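Section 4: Wiping down the table and the things that live on it

I wrote this part for anybody looking after one of the round Perkholm tables, and it covers the keyboard too, because in my experience they get grubby together. Give yourself 24 minutes the first time. You'll be faster after that (I am, and I'm slow at everything before noon!).

1. Get your cloth and your spray. I like a checked kitchen towel, folded in a long strip, and a glass cleaner like Windex for the shiny stuff.

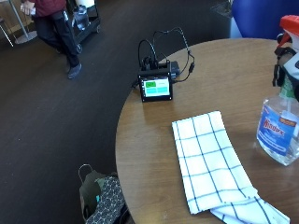 2. Fold the towel again so you've got a fresh side to turn to, and give it 2 light squirts. Spray the towel, never the tabletop. Wood and puddles don't get along, and neither do puddles and cables.

3. Wipe with the grain, then go once around the edge. Hima's care card says plain water is fine for every day, and I'd stick to that unless somebody's been eating powdered donuts.

Note: check the cleaner on a hidden spot underneath before you trust it on your finish. Mine was okay. The old Hendricks one in our hallway went cloudy, and I'm still kind of mad about it. 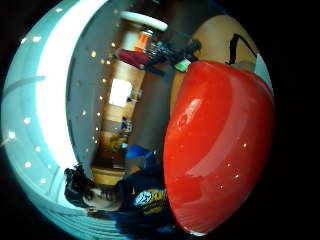 4. Buff with a dry corner until the streaks are gone. Get your head down low and look across the top toward the light, you'll spot the ones you missed.

5. Now the keyboard. Unplug it or switch it off, tip it over and tap the back (do this over the trash, please). Go between the keys with a dry brush, then over the tops with a barely damp cloth.

CAUTION: No spray straight onto the keys, ever. I lost a space bar that way last February.

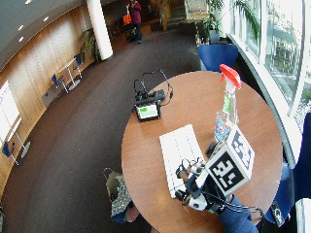
Lungile Shabalala wrote in to say she skips the brush and runs a sticky note between the rows, glue side down, and that it picks up crumbs a brush only pushes around. I tried it and yep, it works, though you'll go through a few notes.

6. Let everything air dry before you plug it back in.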